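4.2 Setting Up the Sorting Bench

This section covers placing the bench, fixing the trays and checking the bench before first use. Read section 3 (Unpacking) first. Installation of the Hornholm dust hood is covered in section 6.

Before you start

Allow clear space on all sides of the bench so that every clamp handle can be reached and turned. The floor must be level and able to carry the loaded bench. The maximum load for the Primholm base, including trays and contents, is 407 lb.

Tools needed: spirit level, tape measure, soft pencil, clean dry cloth.

CAUTION: Do not lift the base by the trays. Lift with two people, one at each end.

Placing the base

1. Set the base down in its final position. Do not drag it.

2. Lay the spirit level along the long side, then across the short side. Shim under the low corner until both readings are level.

3. Press down on each corner in turn. If the base rocks, repeat step 2.

4. Wipe the top surface with the dry cloth. Grit left under a tray will cause it to shift under load.

Note: On carpet, check the level again after the base has stood overnight. Pile compresses unevenly and a shim may need to be changed.

Fixing the trays

5. Place the rear tray first and push it back to the pencil line made in section 3.

6. Place the front tray against it. The rims must meet along their full length.

7. Fit one bar clamp at each rear corner. Bring the fixed jaw into contact, slide the moving jaw up by hand, then tighten the handle until the tray no longer moves. Stop there. Overtightening will bow the tray wall and open a gap at the rim.

8. Keep cables away from the clamp jaws. Route them outward across the floor and leave enough slack that they do not pull on the bench.

Stains and small marks on a wooden base do not affect use. Replace a tray if it is cracked or if the rim is chipped where the two trays meet.

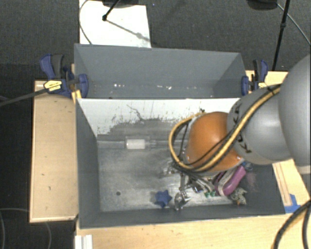
Checking the bench

9. Push each tray sideways with the flat of the hand. There should be no movement.

10. Pour one scoop of test beads onto the sloped wall of the front tray. The beads must run down to the tray floor without stopping. If they collect on one side, return to step 2.

11. Remove the beads and record the result on the bench card, with the date and the initials of the person who made the check.

CAUTION: Never loosen a clamp while a tray is loaded.

Routine checks

Check the clamps every Tuesday before work begins. Retighten as described in step 7. Clamp pads are wear parts and must be replaced after 1,875 hours of use. Order Ninh pads, part 3905. Pads from the older Zurmont kit are thinner and must not be fitted.

Send corrections to this section to Lorna Panganiban, Technical Documents.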